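Curtains up, finally

2021-07-11

The bedroom curtains went up this weekend. I bought the fabric in March and it sat folded on the spare chair until Muireann Costello offered me the use of her sewing machine, which has a proper table and better light than anything in my flat.

The colour is a light blue. I had a grey sample pinned to the wall for a fortnight and went off it. Grey curtains with that floor would have been a lot of grey.

I used pleating tape along the top and left the hem short of the floor. Eimear Brophy told me to let them puddle, like hers, but I have to vacuum in here and I don't want to be lifting fabric every time. I took the hem up by hand over two evenings. It isn't perfectly level if you get down and look at it, and I don't plan to get down and look at it. 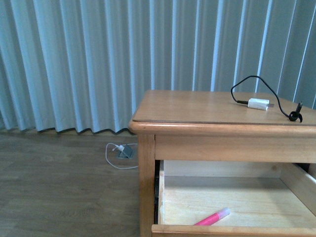 The other job was deciding where the nightstand goes. It used to be on the door side of the bed, where I walked into the corner of it most mornings. It's a solid little thing in honey-coloured wood that I bought from Gráinne Buckley for 60 dollars when she moved to Flolden, and I carried it up the stairs myself, so I'm attached to it. On the window side it's out of the way and I can reach the curtain from bed.

The power point is in the floor over there, an odd choice by whoever did the fit-out. I was going to run an extension lead around the skirting from the other wall, 15 dollars at the hardware shop, but plugging straight into the floor does the job. The cord still needs tidying. I've got some adhesive clips in a drawer and I'll get to it.

I vacuumed before I moved anything and again after. There was a surprising amount of fluff under the old spot, plus an earring I'd given up on.

Still to do: a second coat on the window frame, felt pads for the nightstand legs, and a lamp. I've been looking at one called the Stamia but it's 100 dollars and I'm not there yet. The offcuts from the curtains should be enough for a cushion cover if I borrow the machine again.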